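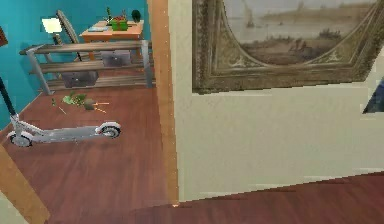
*The teal room, with the scooter down and the leaves on the floor.*

The housekeeping unit at Bindthorpe had stopped in the hallway again, and the fault log said 18.

Eighteen was the left wheel encoder. I had replaced it in March with a Valtonen part, and it had run fine until this week. I set the unit on its back on a towel and took off the lower cover - seven screws, one of them already stripped.

The encoder was clean. The cable wasn't. It had rubbed against the bracket until the copper showed. I cut out the bad piece, spliced in a new length, and tied it down on the other side.

Then I loaded the teal room on the laptop and ran the saved map against it. The wheel count read 1,063 and kept climbing, with no jumps.

"Is it fixed?" the owner called from upstairs.

"The wheel is," I said. I put the cover back with six screws and wrote to Lelton for the other one.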